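Listarholm recipe cards, typed up 10/02/2019

Hello, and thank you for looking in! These are the 894 cards Beatriz Neves inherited from her aunt -- mostly puddings, with up to 27 for plum jam alone -- copied out one per text file, odd spellings and all.
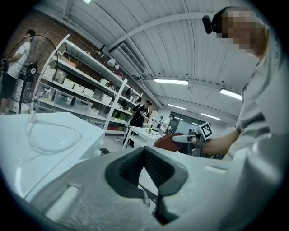
## Using the files

Open `cards/` and start anywhere you like. Oven heats are in Celsius, and where a card only says "hot" we've left it at that. Corrections to Roswitha Rathjen, please, before the June update.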